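I've had the same question in my messages since 14th March, so a thread. Can a machine do chores in an ordinary house yet? Short answer: a few of them, slowly, if somebody sets the room up first.

Most of what sells as a home robot does one job. It vacuums, it mops, it cuts grass. Those are fine. I own a Briko vacuum and it earns its spot. What people ask me about is the general kind, with arms and hands.

Arms are mostly solved. Hands aren't. A plate has an edge that stays put. A bag of chips changes shape every time you touch it, and if you squeeze hard enough to be sure of it, you get crumbs.

So chips and a dish is a better test than it sounds. Two arms, two hands, one bag:

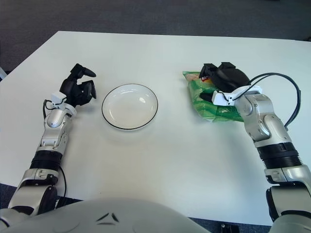
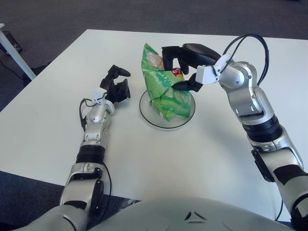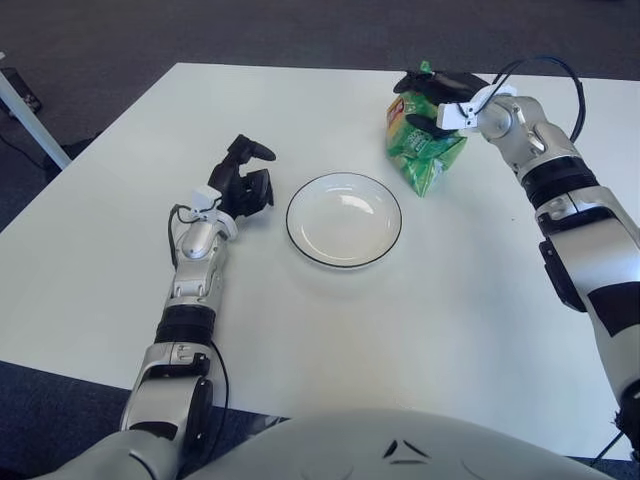

Now compare that with what a kitchen asks for. Groceries come in soft packs, hard packs, wet packs and things stacked on other things. Each one is its own problem, and a person switches between them without looking.

Fares Karam runs the stockroom at Horencombe and I asked him what he'd hand over tomorrow. He said flattening boxes and moving full totes. He would not hand over the snack aisle. "I can face that shelf in 19 minutes and I don't burst anything."

Shops will get there before homes do. The shelves are the same height every day, the floor is level and there's a person on shift when something gets stuck. Your kitchen has a drawer that only opens if you lift it.

Cost matters too. Leemans quoted Fares 590 a month to rent a single arm for the tote job, plus 3,000 for setup. He's thinking it over. For a house I can't make those numbers work.

What I'd want to see before I changed my mind: 30 mixed items put away in a kitchen the machine hasn't been in before, no one touching anything, the whole run shown at normal speed.

Lirnovura says they'll show a full grocery unpack in April. I'll watch it and add to this thread.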